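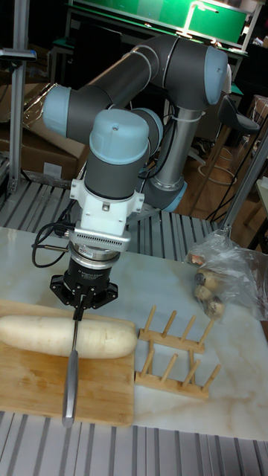 Figure 2. Robot arm with the gripper closed on a kitchen knife, over a marble-patterned tabletop.

Print | E-mail this article

4.2 Unit placement and match length

We logged 259 matches of Avau, a two-player strategy game in which each side builds towers and sends units down shared lanes. All matches used the Onach map. Players had 60 seconds to place their first towers before the opening wave.

Players who spent their starting gold on towers near the gate had longer matches than those who built forward. Begović and Oltmanns found the same pattern on Fröhlich, a smaller map with a single lane. The gap narrowed once both sides could buy the second barracks. Over 200 matches ended before either player used a siege unit, so we leave siege units out of the model.

Two raters coded each opening as gate, forward or mixed. Where they disagreed, the match was coded as mixed. Matches that ended in a dropped connection were removed before coding.

We use cookies to improve your visit. By continuing to browse you accept our cookie policy.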